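Home | Projects | Field Notes | Archive | Contact

What the Snails Leave Behind: Shell Litter at Lakine Beach
Student project report, January 2019
Saskia Brunton and Rasa Hunt

12 shares | 3 comments

1. Background

Most people who walk on Lakine Beach pick up a shell at some point and take it home. We wanted to know what kinds of empty shells end up on the sand, where they collect, and whether the condition of a shell says anything about how it got there. Our teacher suggested we keep to sea snails and leave out clams and mussels, which break easily and are hard to count.

A sea snail shell is made mostly of calcium carbonate. The animal adds new material at the opening as it grows, so the oldest part is the tip and the newest part is the lip. When the snail dies the shell can stay in the water for a long time. Hermit crabs use some of them. Others roll around in the surf until the ridges wear down.

2. Method

We worked in August, when we could get to the beach at low tide without missing class. We marked out two stretches, one by the Fandmont jetty and one at the open end near the creek. On each visit we walked the last high tide line and picked up every whole or nearly whole snail shell longer than a fingernail. Shells with a crab inside went straight back.

Each shell was rinsed in tap water, dried on newspaper and sorted into one of three groups:

Fresh: color still clear, lip sharp
Worn: color faded, ridges partly smooth
Old: mostly white or gray, holes or missing tip

We sorted everything twice, once each, and did not look at the other person's sheet until we were done. Where we disagreed we talked it over and picked one group.

3. Results

We collected 447 shells in total. Of these, 68 were fresh. The rest were worn or old, and worn was the larger group at both stretches. More shells came from the jetty side than from the creek end, and nearly all the ones with a sharp lip were found close to the jetty posts.

Small holes with neat round edges showed up in both places. These are made by other snails that drill through the shell to feed. We did not record them on the first visit, so we can't give a total.

4. Discussion

The jetty posts give snails a hard surface to live on, and we think that explains the fresh shells there. The creek end is all sand. Shells found there may have traveled further, but we have no way to prove it from what we collected.

Color turned out to be a poor guide by itself. Some kinds are pale when alive, so a light shell is not always an old one. The lip was much more useful. If we did this again we would sort by the lip first and write down color separately.

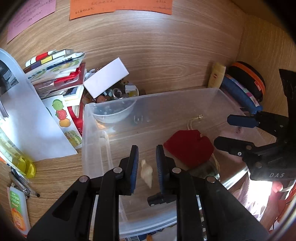 Why do most snail shells twist the same way?
The direction is set by the snail's genes very early, when the egg first starts to divide. In most species nearly every shell opens on the right when held with the tip up. Left-handed shells do turn up, but we did not find any.

5. Problems

One bag from the second visit was not labeled and had to be left out. We also missed a visit because of wind. Two stretches of one beach is a small area, and our results should not be used for other beaches.

6. Thanks

Thanks to the Grenetti family for letting us use their outdoor tap, and to Ms. Delacroix for reading the first draft. The data sheets are in the science room in the blue folder.

Previous | Next | Back to Projects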